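Folding large dark fabric alone: does the "pin one corner" method really work?

Asked in: Home and Laundry > Linens and Fabric
3 March 2022

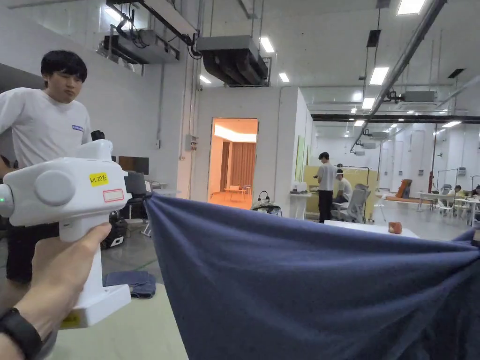 I have a stack of big navy cloths that need to be folded and put away after every use, and I'm tired of advice that falls apart the second I try it. They're plain woven cotton, 240 cm on the long side, no elastic, no pattern, no obvious right side. We use them as table covers and dust covers in a shared workroom, so they come out and go back in all the time.

Every guide I find says the same thing. Hold one corner, pull the cloth tight on the diagonal, let the rest hang, and "the cloth will find its own line." I have doubts. When I pull on the diagonal the middle sags, the lower half bunches up, and when I bring the corners together I'm off by a hand's width. Then I refold it on the floor, where it picks up every bit of lint in the building. Navy shows all of it.

What I've tried so far:

Holding two corners of the short side and shaking. Fine for a pillowcase. At this size the bottom is still on the floor.

Folding over the back of a chair. The office chairs have wheels. Enough said.

Two people. Works, but there isn't always a second person free, and half the time we end up turning it opposite ways and making a twist.

A fabric spray called Lamont that is supposed to "relax" the weave so it folds flat. I can't see that it did anything except make the cloth smell like a hotel.

So is the diagonal pull a real method or something people repeat? And is there any way to do this alone, standing up, that gets the edges to match? Please don't tell me to buy a folding board. I've seen the Clernberg one and it's made for shirts.

- asked by Fledcombe_basement

3 answers

Answer 1
11 people found this helpful

The diagonal pull is real but it's being sold to you as the wrong thing. It is a way to straighten cloth. It was never a way to fold it.

Woven fabric has threads going two ways, lengthwise and crosswise. Pull along either one and it barely gives. Pull corner to corner and you're on the bias, so it stretches, and whatever isn't under tension droops. That sag in the middle is what you should expect. If a cloth has come out of the wash skewed, a few tugs on the short diagonal will help square it up. Then you stop doing that and fold along the edges like a normal person.

For doing it alone, standing up:

Find one long edge. Run it through your hands until you have a corner in each. With a 240 cm edge you won't reach with your arms out, and this is where most guides go quiet. Bring the two corners together in one hand and let the fold drop.

Now slide your free hand down from the corners along the doubled edge. Don't grab, just let it run between finger and thumb. When you get to the fold, lift it up to meet the corners. You now have a quarter of the long edge in your hands and it's a manageable width.

Let the rest hang and give it one shake. One. More than that and the layers start to walk apart.

Lay it over a table, hanging edges toward you, and finish there. I know you said standing up, and you will be standing up, but I don't believe anyone who claims they do the last folds of a cloth that size in the air and get square corners.

If the corners still miss by a hand's width after this, measure the cloth. I had a batch from Flullport that were all listed as the same size and two of them were visibly out of square. No folding method fixes bad cutting. Lay it flat, match the corners on one side, and see where the other side lands.

On the spray, I agree with you. Save the money. A damp hand smoothing along the crease does as much.

- Morag Mowat

Reply from the asker: Tried this on three of them. The sliding part took some practice but the edges came out close. One cloth was still way off, so I'll measure that one. I'm not convinced about the shake, it seemed better with none at all.

Reply from Morag Mowat: None is fine if it's hanging clean. I shake mine because they get static.

Answer 2
3 people found this helpful

Why fold it at all? Roll it. Fold in half once the long way, or twice if your shelf is short, then roll it around a cardboard tube. No creases, and you don't care if the corners match. Been doing this for years with tablecloths. You can get tubes free from a fabric store if you ask, they throw them out.

Reply from the asker: They go on a shelf that is 710 mm wide and already full, so tubes would have to stand up in a corner and I know they'd get knocked over. I'd also like to know how you roll something this big alone without it going cone shaped.

Reply: Mine go a little cone shaped. Doesn't bother me.

Answer 3
0 people found this helpful

Just use clips. Clip one corner to something on the wall and walk backward with the other one. Works 100 percent of the time. Also you should wash navy in cold water or it will fade.

Reply from Morag Mowat: Clip two corners and I'd agree with you. With one clip you're back to pulling on the bias and it will swing. Be careful about the kind of clip too, the metal ones with teeth leave marks on cotton that don't always wash out.

Reply from the asker: I did try this last September with one clip. It swung. The wash advice is probably right but wasn't the question.

Related questions
How do I get lint off dark cotton without a roller?
Is it worth ironing dust covers?
Fitted sheets: does any method work, or do I give up?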